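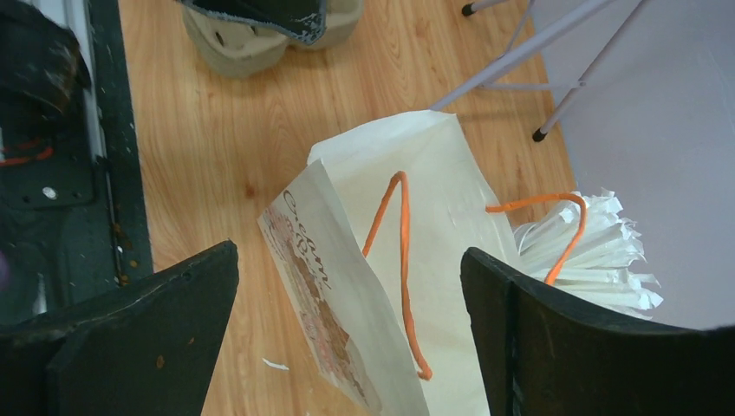

Keisha says the timed-entry slots at the Vovmont tower are too close together, and that the terrace backs up before noon whatever we print on the ticket.

2023-11-17, ticket desk notebook

Reran the queue sheet with her comment in mind. Old setting: 300 people per slot. New setting: 278, the other 22 places held for walk-ups and late pass holders. The terrace line clears before the next group is called, at least on paper. The stairs are still the weak point, same as in February.

Scanner test with the Nanex handhelds. Combined museum and tower passes read fine. Reduced-rate tickets bought on a phone failed 4 times, all on the second gate. Restarted the gate, no change. Ignacio to try the older firmware.
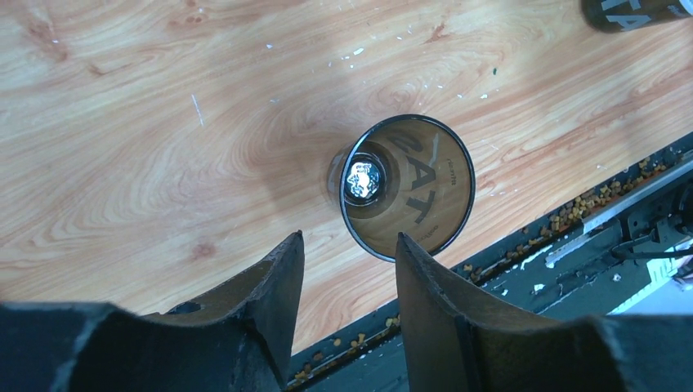

Dark cup, seen from above.

Audio guide pickup: moving it past the bag check, so visitors don't stop twice. Paloma wants the sign in both languages before we switch. Draft is in the shared folder, arrow still points the wrong way.

To do: ask Koech for the winter closing times of the terrace, and check if last entry moves with them.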